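Stop Handing Out Loyalty Cards

The bakery in Helton wants me to carry a card. So does the shoe repair place on Jondside Road, and I go there twice a year.
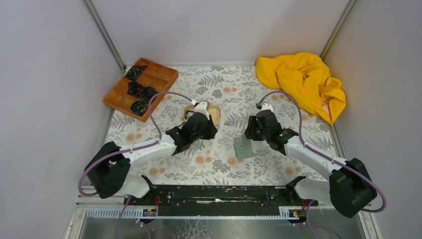
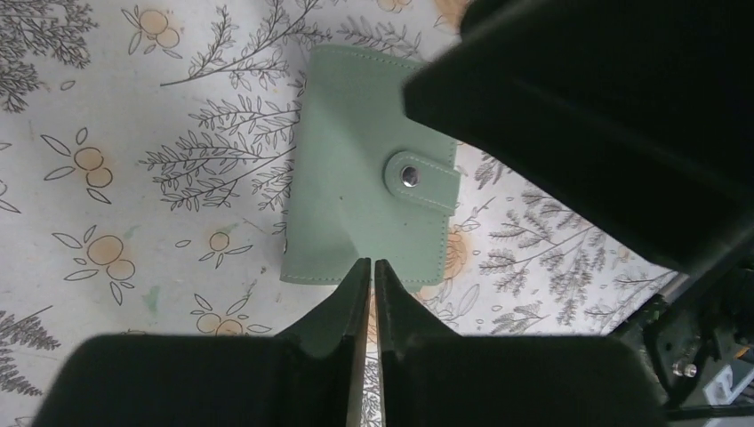
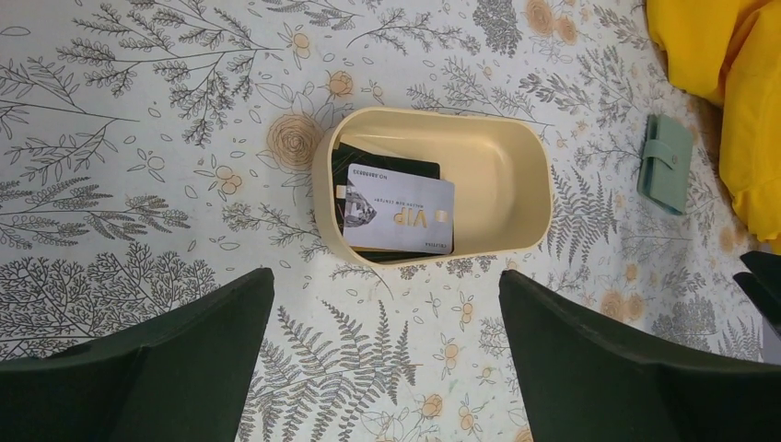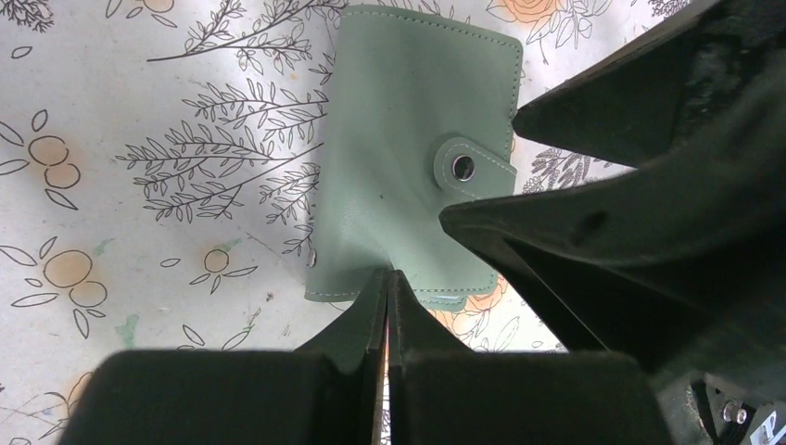

Tray, wallet, cards, wallet again, all on a leaf print.

I used to carry 10 of them. Most offered a free coffee after 50 dollars or so, and I lost track long before that. A good shop does not need this. Cut the price a little for everyone – regulars and strangers alike – and let people keep their pockets light. I will still come in on Saturday for bread.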